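Greifer öffnet nicht mehr: Stoff im Fingergelenk sicher lösen

Stand: 26. Juli 2021

Diese Anleitung gilt für den zweiarmigen Aufbau Ollska mit der Steuerung Protirura 9. Sie beschreibt den Fall, dass sich beim Greifen von Kleidung eine Stofffalte zwischen Finger und Gelenk zieht und der Greifer danach nicht mehr öffnet. Die Steuerung meldet dann Fehler 114 (Fingerposition nicht erreicht). Bei uns in Grorenby trat er im Januar zum ersten Mal auf, damals an einem Ärmelbündchen.

Der Fehler selbst ist harmlos. Gefährlich ist, was viele danach tun: am Stoff ziehen, solange der Antrieb noch Strom hat. Die Steuerung versucht nach Fehler 114 selbständig, die Finger noch einmal zu öffnen. Wer dann die Hand am Greifer hat, kann sich quetschen.

Was man braucht

Stumpfe Pinzette, Innensechskant 2 mm, Taschenlampe, fusselfreies Tuch. Keine Schere und kein Messer, außer in dem weiter unten genannten Fall.

Schritt 1: Beide Arme anhalten

Not-Halt drücken. Die Pause-Taste in der Bedienoberfläche reicht nicht, sie hält nur die Bahn an, der Greifer bleibt unter Strom. Der Not-Halt wirkt auf beide Arme. Das ist so gewollt, auch wenn nur einer klemmt.

Vorher kurz prüfen, ob ein Arm etwas über Kopfhöhe hält. Die Gelenke haben Bremsen, sacken beim Einfallen aber ein kleines Stück ab.

Schritt 2: Kabel und Boden ansehen

Bevor jemand an den Arm herantritt, den Weg dorthin freimachen. Herabhängender Stoff und lose Kabel liegen beim Arbeiten am Bett oft dicht beieinander. Ein Kabel, das unter einem Kleidungsstück verläuft, wird beim Herausziehen leicht mitgerissen – dann hat man den zweiten Fehler schon vor der Behebung des ersten.
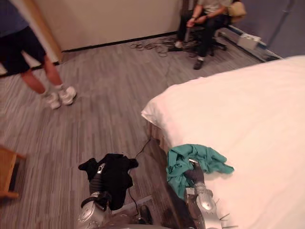 Alle weiteren Personen im Raum bleiben außerhalb der Reichweite beider Arme. Eine Person arbeitet, eine zweite bleibt am Not-Halt und fasst nichts anderes an.

Schritt 3: Greifer stromlos machen

Am Schaltkasten den Stecker »Han« des betroffenen Arms abziehen. Die Bezeichnung steht auf dem Schild neben der Buchse. Eine Minute warten, bis die Anzeige am Greifer erloschen ist. Erst jetzt darf man die Finger berühren.

Schritt 4: Stoff lösen

Das Gewicht des Kleidungsstücks mit einer Hand abfangen, damit die Falte entlastet ist. Mit der Lampe ins Gelenk leuchten und feststellen, in welche Richtung der Stoff eingezogen wurde. In genau dieser Richtung zurückziehen, mit der Pinzette, in kleinen Stücken. Quer ziehen verkantet die Führung.

Geht es nicht, die beiden Schrauben der Fingerplatte je eine halbe Umdrehung lösen. Mehr nicht, sonst verliert die Platte ihre Lage und muss neu ausgerichtet werden. Hilft auch das nicht, wird der Stoff neben dem Gelenk abgeschnitten und der Rest bei abgenommener Platte entfernt. Ein T-Shirt ist billiger als eine Führung.

Schritt 5: Gelenk prüfen

Fäden und Flusen mit dem Tuch abnehmen. Finger von Hand einmal ganz öffnen und schließen. Der Weg muss gleichmäßig gehen. Kratzt oder hakt es, bleibt der Arm außer Betrieb. Schrauben wieder anziehen.

Schritt 6: Wieder einschalten

Stecker einstecken, alle aus dem Bereich, Not-Halt entriegeln. Fehler 114 quittieren und den Greifer ohne Stoff referenzieren. Danach ein Probegriff mit einem einfachen Tuch bei langsamer Geschwindigkeit.

Wenn der Fehler wiederkommt

Meist steht die Schließkraft zu hoch. Der Parameter war bei uns ab Werk auf 2.000 gesetzt. Für dünne Stoffe arbeiten wir mit 1.000 und hatten seither deutlich weniger Klemmer. Bei schweren Stücken rutscht damit allerdings gelegentlich etwas durch – dort muss man ausprobieren.

Jeden Vorfall ins Störungsbuch eintragen, mit Arm, Stoffart und eingestellter Kraft. Rückfragen an Ngaio Paewai.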